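Business | Workplace | Local News

Shared offices at Broment to open to small firms in August

21 April 2026

Nondier, the property company, has confirmed that the first floor of its Broment building will be let as shared office space from August. The floor will offer 70 desks, with a further 31 to follow once the rear wing has been refitted.

Desks may be taken by the month, with a notice period of 2 weeks. Members will have use of the kitchen, the post room and the meeting rooms, which may be booked through Flekoma, the company's online service.
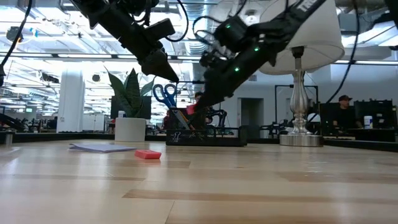 Open office with a wooden table and black mesh desk organiser.

Tenants already in the building were consulted on the plans earlier this year. Most of their comments concerned noise and bicycle parking – a covered store for up to 100 bicycles has been added as a result.

The refit will be carried out by Bianchini. The main entrance will remain open throughout, although the side door will be closed while the work is under way.
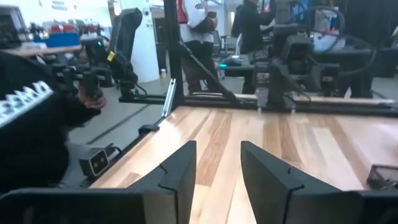

How to apply

Application forms are available from the Broment reception desk. Firms based in the town will be given priority.

14 shares | 3 comments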